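4. Equipment and budget

Our group had 200 dollars for the Retlow towel task, and the money had to last until the end of August. The grippers and the controllers were already in the lab, so we planned only for things on the table.

The biggest item was towels from Siqueira, for 44 dollars. We first wanted one color, but mixed colors are easier to tell apart in the recordings. Straps and black tape cost 47 dollars – more than we expected.

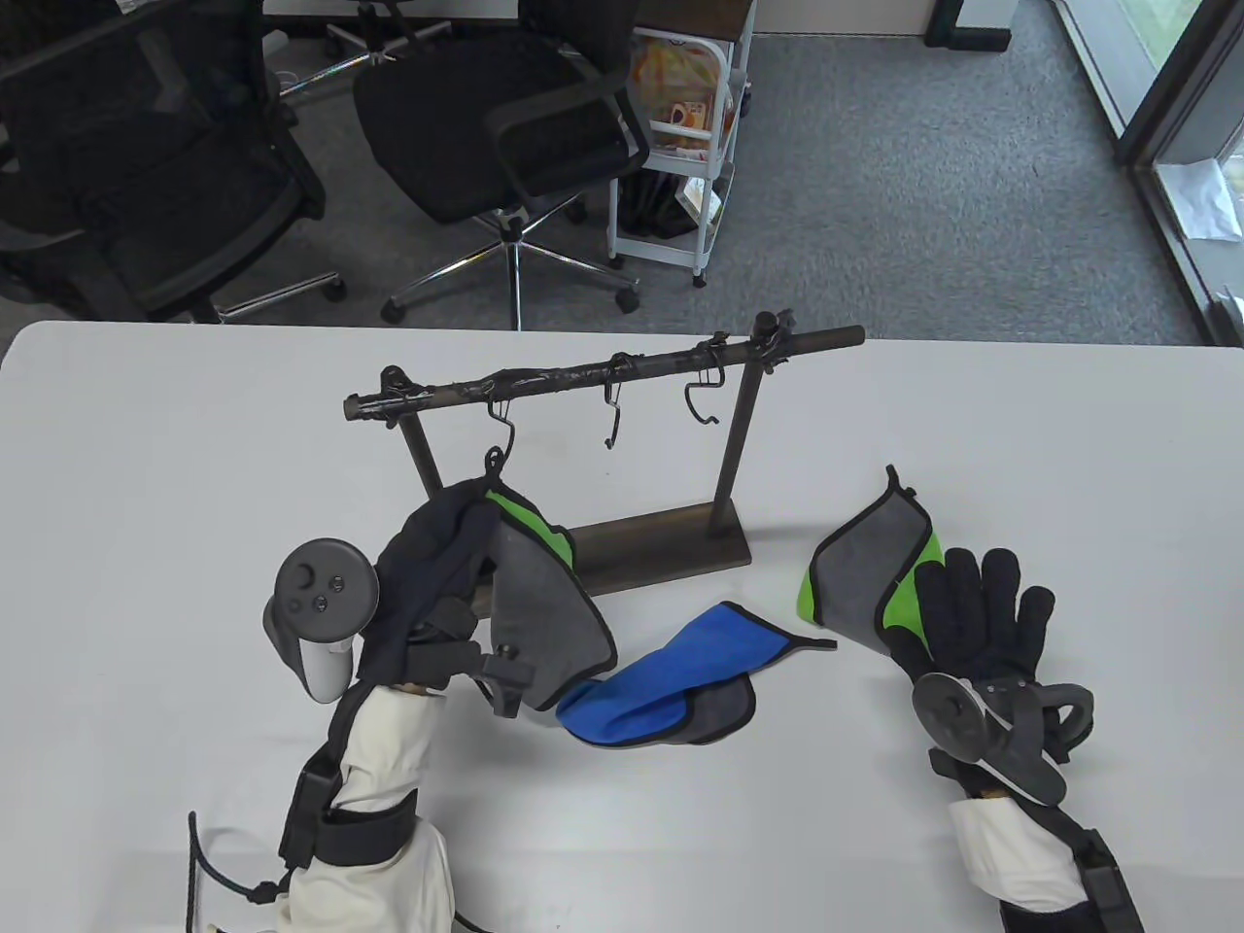 For the next term we ask for 2 spare racks and a second set of S-shaped hooks. Beretska delivers slowly, so the order should be placed before the course starts. The remaining money stays reserved for cables.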